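Moreira Cellar Records

A data card for the harvest and cellar records of the Moreira winery and its contract growers.

Overview

Moreira is a small winery that buys most of its grapes from contract growers and makes the rest of its wine from its own vines. The records in this release cover 4 vintages. They were kept on paper during harvest, typed into the cellar's stock program over the winter, and exported from there. Chiyo Okabe did the export and wrote most of this card. Niloufar Naseri checked the grower tables against the weigh slips.

Each row in the main table is one delivery of grapes. There are almost 3,000 rows. Deliveries come from 57 vineyard blocks planted with 13 grape varieties, including a few rows of table grapes that were pressed as a trial and sold as juice.

Files

deliveries.csv has one row per load, with block code, variety, net weight in kilograms, sugar in Brix, pH, titratable acidity and time of arrival.

blocks.csv has one row per vineyard block, with soil type, slope, year of planting, rootstock and row spacing. Growers are given as codes.

tanks.csv links loads to tanks. A load can be split across several tanks, so the load number repeats.

ferment.csv has the daily readings for each tank, usually one in the morning and one in the late afternoon.

notes.txt is the cellar diary, with names taken out. Spelling was left as it was.

How the measurements were made

Sugar was read with a hand refractometer on juice from a mixed sample of the load. In the first vintage the sample came from the top of the bin only, and those readings run a little high for Nemer, the winery's late-ripening white. From the second vintage on, the sample was taken at three depths.

Acidity was measured by titration in the cellar lab. The pH meter was replaced partway through the third vintage. Readings from the old meter have the value A in the meter column, and readings from the new one have B. No correction has been applied.

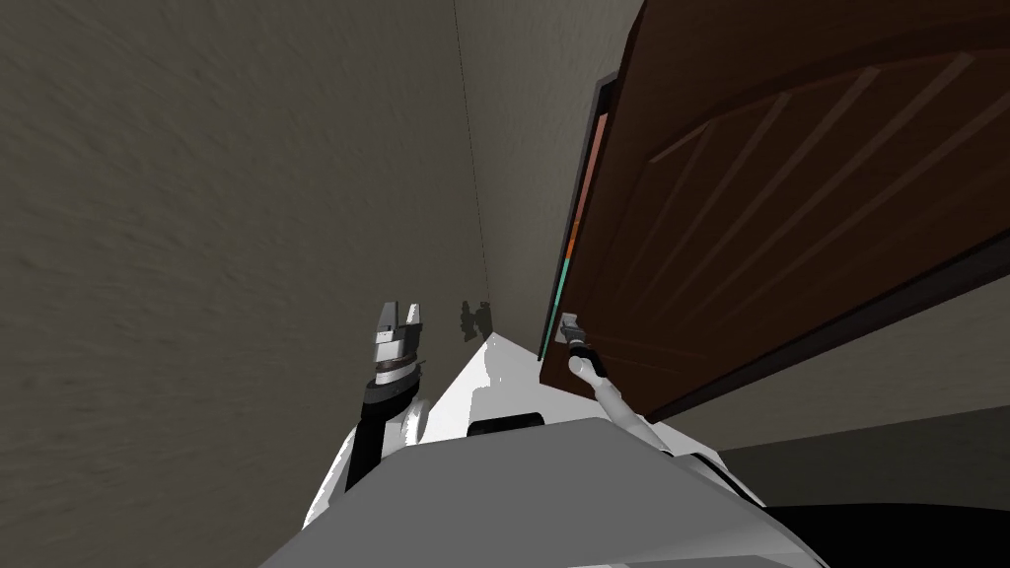 Tank temperatures were read from the dial on the tank. Two of the older tanks have dials that stick at the low end, and their readings should not be used for cold soak work. They are Z1 and Z2 in tanks.csv, after the Zamasex press they stand beside.

Known problems

Some arrival times are rounded to the hour. This is most common on heavy picking days.

Block codes changed after the second vintage, when the Trurnano slope was replanted and split into upper and lower parts. The old code is kept in the column old_block. Yields before and after the split can't be compared without adding the two parts together.

Blank cells mean the reading was not taken. A zero in the acidity column is a typing error and should be treated as blank.

Frost damage in May of the fourth vintage cut the crop in the lower blocks. The growers' estimates of loss are in notes.txt and were not checked by anyone else.

Use

The tables are free to use for teaching and research. Please don't try to match grower codes to farms. Prices paid for grapes are not included and won't be added later.

Corrections can be sent to Chiyo Okabe at the winery office. Include the load number and the vintage, as load numbers start again from one each harvest.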